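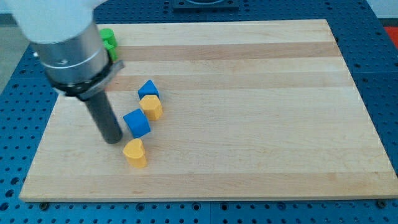
The rod beside the blocks, with the heart nearest the front of the board.

Looking after the Plorgate cell

Hello again! A few of you wrote in after the May open evening asking how we keep the block-sorting cell at Plorgate going, so I've put up a gallery page for it. It's a short one (I fill these pages slowly, sorry) but the notes under the picture are all things I wish somebody had written down for me when I took the cell over from Pin-yu Chuang.

First, the name. The arm is called Kota. The program that runs it is called Su, and when people say "Su's in a mood" they nearly always mean Kota needs its tool checking. I've stopped correcting them.

Notes to go with the picture

The tool is the plain dark rod on the end, below the black ring. When I swap it I always re-teach the tip position afterwards, even if I'm putting the very same rod back in. I skipped that once, early on, and was 3 mm out across the whole board. Doesn't sound like much, does it? It was enough to miss the heart every single time.

For the re-teach I bring the tip down close to the wood near a block and creep the last bit at the lowest jog speed. I like having the blocks out while I do it. The blue cube and the yellow heart are my favourites to aim by, and I leave them in a loose huddle because a tidy row tells me very little about how the arm copes with neighbours.

The board is pale strips of wood glued side by side, and it gets bolted down to the blue perforated table. Check those bolts before you check anything else! I've lost a whole morning to "calibration drift" that was a board I could shift with my thumb. Snug them up by hand first, then go round again with the key.

I wipe the wood with a barely damp cloth and let it dry properly. No polish, please. Pin-yu tried it once and the blocks went skating.

The silver wrist housing gets a dry cloth and a good look at the seams. I run mine over every 400 hours, and the log says 382 at the moment, so that's a job for next week. While I'm there I turn the last joint slowly through its range with my ear close to the speaker on the controller, which picks up motor whine far better than I can.

Spare blocks live in the Plosmont tin on shelf 11. If you borrow the green one, put it back, it's the only one of that shape I've got left.

More pictures when I get round to the cable change.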